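From: Sreekumar Kotian
To: stockroom-list
Subject: Re: [stockroom] Moving a small parts store without losing track of it
Time: 4:40 pm

Dawit wrote:

> We have to be out of our back store by the end of April. It is a
> small place but there are years of parts in it and the labels
> do not all match the spreadsheet. My boss wants everything
> boxed up and counted again at the other end. I think that
> will take forever. Has anyone on the list done it a different
> way? Also, do you pack by part number or by shelf?
>
> We use Plindura for the records, if that matters.

Dawit,

We moved ours last year, from the Brestar building to the unit behind Brodix. It was 1,211 lines in the system and took nine working days, counting the two we lost to the elevator. I will put down what we did in the order we did it. Some of it will not fit your place.

1. Count before you move

Your boss has this backwards in my opinion. If you count at the far end and the number is wrong, you can't tell whether it was wrong already or whether a bag fell behind a seat in the van. We counted each shelf the day before it was packed, fixed the record, and then froze that location in Plindura so no one could book anything out of it. To freeze it, change the location status to Hold. Don't use Closed. Closed drops the stock to zero and you have to put it back by hand. I did that to one bay and lost an afternoon.

For very small stuff (washers, rivets, crimp ends) we weighed the bags. Anything over 500 pieces got weighed and nothing under that did.

2. Pack by shelf

Part number order sounds better and is a lot worse in practice. You end up walking back and forth with one box open in each aisle. Pack one shelf into however many boxes it needs, and write the old location on the box along with "1 of 3" and so on. Leave the part numbers off the outside. They are in the record, and people start opening boxes when they see one they want.

Put the label on a side, never on the lid. Once boxes are stacked you can't read a lid. On a shelf two high it should look like the left side of this, with the labels facing out:

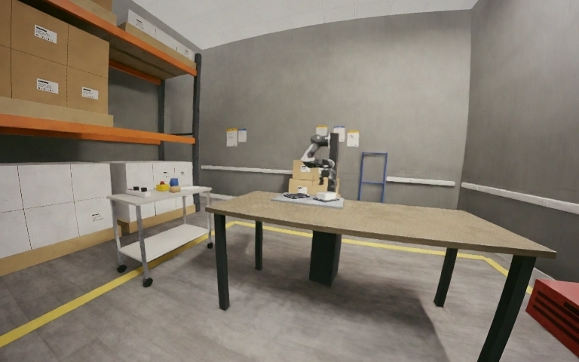 3. Label the new shelves first

We had every shelf at the new place labeled before the first box went over. Keep the old location codes for now, even if they make no sense in the new room. We had a bay D with no bay C next to it for two months and it bothered people, but it meant the records never had to change during the move. Renaming came later, in one batch, using the import sheet.

If you do use the import sheet, check the leading zeros. Ours turned 0417 into 417 and the scanner would not match it.

4. Keep a short list of things people will need

There are always orders that can't wait. We asked each department for the parts they would need that week and got a list of 35. Those went in two marked crates that traveled last and were unpacked first. Ding, our courier, kept them separate from the main load when we asked. Everything else was off limits until its shelf was back up, and I would be strict about that.

5. Leave yourself one long surface

We tried to unpack straight from the floor to the shelf and it was slow and hard on the back. On the second day we brought in a long table and it went much faster. Open the box at one end, check the bags against the sheet, and slide them along to the person who shelves them. A long, plain top with floor space around it is what you want, something close to this one for length:
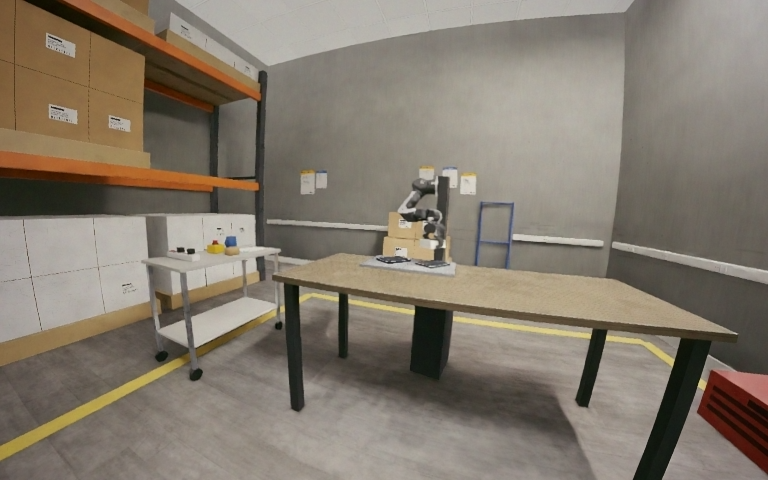

6. After the move

Take each location off Hold as it is shelved and checked. Don't wait and do the whole lot at the end. We spot checked one location in each bay and found four problems. Three were boxes on the wrong shelf, and the other was a bag of hinges that had been wrong for years, so that one doesn't count against the move.

On the labels that don't match your spreadsheet — I would sort those out during the count and leave the spreadsheet alone after that. If you have two lists and both keep getting edited, you will be at it until summer. Pick Plindura, export a copy on the first morning, and print it. Paper is easier to mark up when you are on a ladder.

I still have our count sheet and the box label template. They are plain tables and should open in anything. I can send them if you write to me off list.

One question back to you: are your shelves moving too, or are you getting new ones? If they are moving, you need somewhere to park the boxes while the shelves come apart, and that changes the order of steps 2 and 3.

Sreekumar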